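right, the great drawer clear-out has begun. I have been putting this off since we moved to Cledimton and I've run out of excuses. Kettle's on, radio's on, door is shut so the cat can't help. Thread as I go

first job was getting everything out. Every drawer, the bag on top of the wardrobe, and the box still marked SUMMER from the old flat. It's all on the floor and I can't get to the window any more

so far I've found 31 odd socks. THIRTY ONE. I only counted because I was sure it would be six or seven and I wanted to feel good about myself. They've gone in a carrier bag and they've got until November to find their partners

people asking about the drawers - it's the Weren chest, the tall one, second hand. The runners stick a bit in damp weather (I rub a candle stub along them and that sorts it for a month or so) but it holds loads more than the old one did

jumpers done! I fold the thick ones in half, sleeves in, then half again. The thin ones get rolled. I know some of you stand everything up on its edge like files, and I did try it, and by the end of the week it looked like a hedge

tea break. Two biscuits. Fine, four

ok, shorts and holiday things. Didn't think I had many. I've got SO many. Why do I own three pairs of black running shorts when I have been running twice

my rule for shorts, seeing as I've been asked: fasten anything that fastens, fold one leg over the other, smooth out the waistband, then fold up from the hem. Elastic waists go at the back of the drawer because they puff up and push everything else forward

drawstrings are the real nuisance. If you leave them dangling they wind themselves round whatever's next door and you pull out one pair and get the whole drawer. I tuck mine inside the waistband before folding. Takes a second and I still forget half the time

someone's asked about Sestex boxes for dividing up the drawers. I had two, one cracked, the other one is now full of batteries and birthday candles. Shoeboxes cut down with scissors do the same job and they're free

charity pile is getting tall. Rules are: doesn't fit, itches, or I bought it for one wedding. The green skirt has been in and out of that pile all afternoon. It's currently out

update: the skirt is back in. I'm being strong

things found in pockets so far - a bus ticket, a hair grip, a boiled sweet with fluff on, and a receipt from that café on Insaurralde Road for a lunch I don't remember having. Must have been nice, there were two puddings on it

nearly there now. Bottom drawer is the light denim and then it's just pyjamas, and pyjamas don't get folded in this house, they get pushed in and the drawer gets shut quickly

putting the denim ones away last as they're my favourites and I'd like them on top. Soft, stretchy, no zip to argue with after a big dinner. If I could have them in every colour I would
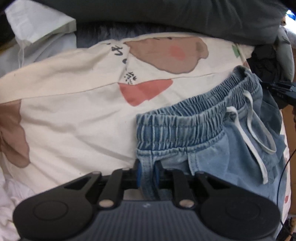

favourite denim shorts, drawstring still to be tucked in 🩳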